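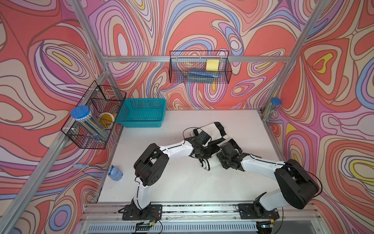 Tópico: Tremor no fim do movimento com os dois braços no mesmo pano

cleten_rui escreveu:
Boa noite a todos, e desculpem já o tamanho da mensagem, que eu quando começo a escrever não paro! Ando há semanas a afinar o controlo bimanual cá na bancada e, sempre que as duas garras trabalham juntas no pano das riscas pretas, o braço direito começa a tremer nos últimos centímetros. A política corre no Jondard e cospe blocos de 100 passos, o controlador de juntas anda a 200 Hz. Treinei com 422 demonstrações. Alguém já passou por isto?

Prata_Lab escreveu:
Olá Rui! Já passei, já, e perdi um dezembro inteiro com isso. Para mim o problema está na costura entre blocos: o novo não começa onde o anterior ia, e o controlador leva um degrau. Experimenta misturar os blocos com média ponderada, executa só os primeiros passos de cada um e vê se acalma.

havex_nuno escreveu:
Com todo o carinho pelo Prata, discordo. A média esconde o sintoma e atrasa a reação, e num tecido isso paga-se caro. Eu ia primeiro aos carimbos de tempo. Se as câmaras de pulso chegam com uns 2 quadros de atraso em relação às juntas, a política está a decidir sobre o passado.

cleten_rui escreveu:
Obrigado aos dois, que paciência a vossa! Fui ver os registos e o Nuno tem pelo menos meia razão: a câmara do pulso vinha mesmo desfasada. Mas há outra coisa que me intriga. Com o peluche preto e branco no cesto azul-esverdeado, o tremor quase não aparece, e o código é o mesmo. 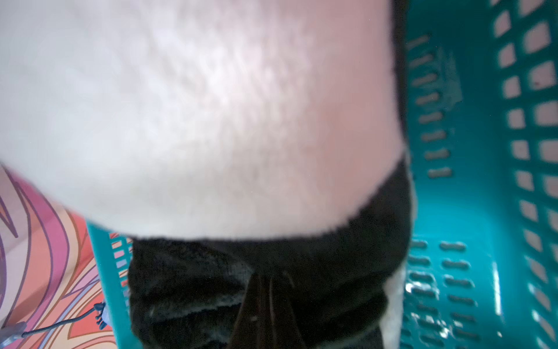
Desconfio que seja por ser tarefa de um braço só, sem ninguém a puxar do outro lado, mas também pode ser que o pelo, visto tão de perto, dê menos informação à rede e ela acabe por se fiar mais nas juntas. Vou treinar uma versão sem imagem de pulso e logo conto.

Prata_Lab escreveu:
Boa ideia, mas muda uma coisa de cada vez, peço-te - senão daqui a um mês estamos todos aqui outra vez sem saber o que resolveu o quê. E continuo a achar que é a costura, pronto, sou teimoso.

Pantelis Kyriakidis escreveu:
Entro só para dizer que tive os dois problemas ao mesmo tempo. Corrigi os carimbos, melhorou bastante, e o resto desapareceu quando baixei o ganho proporcional do pulso. Grava a posição pedida e a medida no mesmo gráfico, com as trocas de bloco marcadas.

cleten_rui escreveu:
Fica combinado, Pantelis. Carimbos primeiro, depois o gráfico, e só então mexo nos ganhos. Abraço e obrigado!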